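Zastia two-arm bench cell: product page and open day notes

Product > Bench cells > Zastia

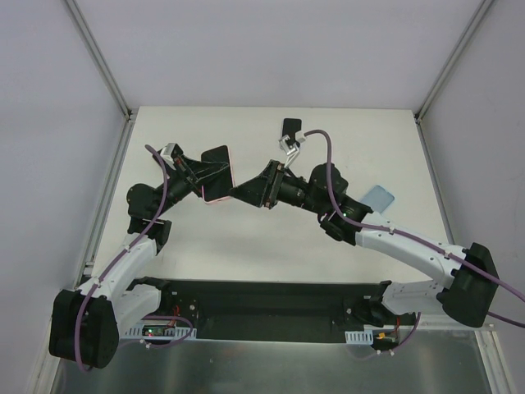 Vasiliki Psarras wanted to know, before anything else, whether you have to be a programmer to get any use out of a cell like the Zastia, and whether it would fit in a repair shop with a low ceiling and one decent outlet. Fair questions, and I got some version of them all afternoon at the October open day, so I'll start there and get to the spec list further down.

No, you don't have to be a programmer. You do have to be patient for a day or two! The Zastia is taught by moving the arms through the job, saving the positions, and then going back over the fussy parts at slow speed. If you can set up a label printer without throwing it across the room you'll manage the basics. Our setup software is called Renska and it runs on an ordinary laptop (ours has coffee in the keyboard and still copes). As for the ceiling, the cell is a benchtop unit and wants 27 inches of clear space over the top panel so you can get the lid off for service. One regular outlet is enough for the cell and the laptop together.

We ran the open day in the front half of the Sulemana building, doors at ten in the morning, and I had the phone handling job on the bench. I like showing phones. Everybody who walks up has one in a pocket and already knows how annoying they are to pick up off a flat table. They're thin, they're slippery, and there's hardly any edge to get hold of. With two arms you can have one gripper steady the phone while the other goes in low at the side, and people see why you'd pay for the second arm pretty much right away. I had different sizes laid out on the white tabletop, and visitors were welcome to nudge things out of place between runs and see what the arms made of it. Kids are merciless at this, by the way. One of them turned every phone a quarter turn and stood back with her arms folded.

Each arm has its own little camera up by the gripper, so it's looking at the part from close in. That was the thing people asked about second most. Yes, it helps. It also means you have to think about light, and the pale panels around the table are there so the background stays plain and boring. Last spring I ran the same job in front of a shelf full of colorful boxes and spent the whole morning chasing bad picks. Plain panels, please, even if you end up making your own.

The other thing I'd point out if you were standing next to me is the cabling. The purple camera cables run along the outside of the arms with small white ties, and I leave them out in the open on purpose. We tried a tidy sleeve on the older Zotel model and every time a cable wore out it was an hour of fishing around. Now you snip a couple of ties and you're done. When you fit a new one, leave enough slack for the wrist to turn all the way both directions before you tighten anything. I've skipped that step and regretted it.

What didn't go so well: I'd set the speed a touch high for the first group, and we had a couple of missed grabs on the thinnest phone. I dropped it to 60 percent and left it there for the rest of the day. If you're doing glass-faced parts I'd start at that number too and creep up once you trust it. The pointed fingers are great for getting under an edge, but they don't forgive a bad position the way a wide soft pad would. We sell both.

What comes in the crate

Two arms with two-finger grippers
Two gripper cameras with brackets and cables
White tabletop with side rails
Back panel and two side panels
Renska setup software, one seat
Bag of 200 cable ties (you will use them)
Printed setup guide, 8 pages

Not included: laptop, workbench, soft finger pads, spare camera cables. I'd add at least one spare cable to the order. Shipping is by freight and the crate is too heavy for one person, so have a friend around when it shows up.

Zotel owners can keep their tabletop and rails and buy the arms and cameras alone. The bolt pattern is the same. The panels are a little taller on the Zastia, so those you'd need to replace, or just live with a gap at the top (I did for months).

If you'd like to see one running, we do short demos by appointment in the same room, usually after two in the afternoon when the sun is off the front windows. Bring your own parts if they fit in a shoebox. Tell me beforehand what they are and how they need to be held, and I'll have the right fingers on when you get there.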